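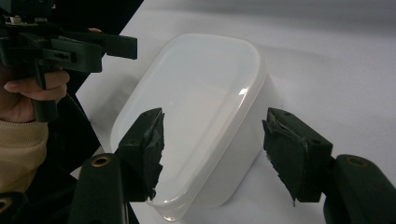
Is the Vever deep tub worth buying if you already own a drawer full of mismatched food containers?

It's worth it if you cook in batches or keep a lot of small loose stuff, and you'd like one shape that does for both. If you mostly store single leftovers, a smaller tub will suit you better.

I bought a pack of three in May after Ye-rin Kwon served me kimchi out of hers, and I've since gone back for more. I love these things! They're plain frosted plastic, deep and rectangular with rounded corners, and the sides taper a little toward the base so they nest when they're empty. My old square ones never did that, they just leaned on each other until I opened the cupboard.

The corners are what sold me. You can run a spoon or a spatula right round the inside and get the last of the pancake batter out, and there's no sharp seam for tomato sauce to hide in. The rim is slightly thicker than the walls, which gives your fingers something to grip when the tub is full of soup (fill it to just under the lip, please, I learned this on my socks).

Frosted walls mean you won't read a label through them or tell cumin from coriander. You can see how full a tub is against the light, though, and for rice and dried beans I don't need more than that. I write on masking tape and stick it on the short end.

Lids are sold separately, and I find that annoying. The ones I got fit well but they're stiff for the first couple of weeks. Knut Kleinschmidt had the same complaint about his and now leaves them off altogether, but then he uses his tubs for screws and picture hooks.

Staining: curry left a faint yellow tint in one of mine after 2 nights in the fridge. A day on the windowsill took most of it out. The other tubs still look new after 18 runs through the dishwasher, top rack only - I haven't tried the bottom.

I'd like a shallower version for sliced fruit. Kassa makes one, but the corners are square and it won't stack with these.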